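**January, workshop book, continued from the page with the tea ring**

Thermal paste again. I said in the last entry that I was finished with thermal paste as a subject, and I'd like that struck from the record.

Where we stand: Ostell is the desktop that does the overnight sums for the humidity cabinet. It has been running hot since autumn and slowing itself down in protest, so a job that ought to be done by breakfast is still chewing at lunch. Seidu's view is that the paste has gone chalky. Agnese's view is that the room is too warm and we should stop drying our coats on the radiator. Both are right, but only one of them can be bought in a tube.

We have two pastes in the drawer. Lobo is the grey one, thick as putty, and must be coaxed. Curer is white and spreads by itself, including on to sleeves. The instructions for Curer recommend "an appropriate amount", which I shall be adopting in my own protocols from now on.

Plan, such as it is:

- Same test job each time, 2,000 passes, started from cold at 8 in the morning before anyone can put the kettle on the same circuit.
- Lobo first, 3 runs. Clean off, Curer, 3 runs.
- Write down the room temperature. On paper. In this book. (Seidu.)
- Coats elsewhere.
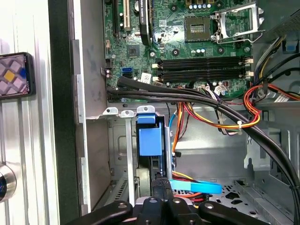
*Page last changed: January, by D. Amoah (typed up from the paper book, spelling mended, opinions left in)*

A note on the socket for whoever reads this next. With the processor out, those gold contacts are the most expensive thing in the building per square inch and the easiest to ruin. Keep cloths, cuffs and cotton buds away from them. Iddrisu once spent an afternoon with a needle and a magnifier straightening one contact on a different board, and he still goes quiet if you bring it up. The plastic cover lives in the tin marked FUSES. There are no fuses in the tin marked FUSES.

Cleaning: alcohol on a lint-free wipe, working inwards from the edges so you don't push old paste over the side of the processor. Do the cooler as well. Everybody does the processor beautifully and then puts it back under a cooler wearing last year's crust. Let both faces dry properly before the new stuff goes on.

Lobo results, all three runs: settled at almost 70 degrees, and stayed there without fuss. The third job took 2,199 seconds from start to finish. I haven't got matching times for the first two as the clock I was using was the one on the wall, and the one on the wall is decorative.

Curer results: one run so far. It looked cooler for the first few minutes and I was getting ready to be smug, but then I noticed the window was open. Run thrown out. I asked who opened it and was told it was stuffy, which I suppose is also data.

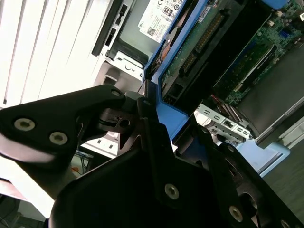 Efua raised a fair point over biscuits, that I'm comparing two pastes and also two goes at fitting the cooler, and that the second go is bound to be better than the first. She suggests taking Lobo off and doing it again at the end, to see whether it lands in the same place. I don't like this, as it means another evening of wiping, but I couldn't think of a good argument against it and I did try through two custard creams.

On tightening: corners in turn, a little each, then round again. If you do one corner right down first the cooler sits on a slope and squeezes all the paste to the far side. I know what this looks like because I did it to Clellow, which then ran so hot that it switched itself off in the middle of Agnese's talk. She carried on from memory and says it went better.

Still to do:

- Redo Curer run 1, window shut, sign on window.
- Runs 2 and 3.
- Lobo again, per Efua.
- Order wipes. We are down to the packet that smells of lemons and leaves a film.
- Ask Iddrisu whether the cooler fan has always made that ticking noise or whether I've only just started listening.
- Find out who has moved the coats back.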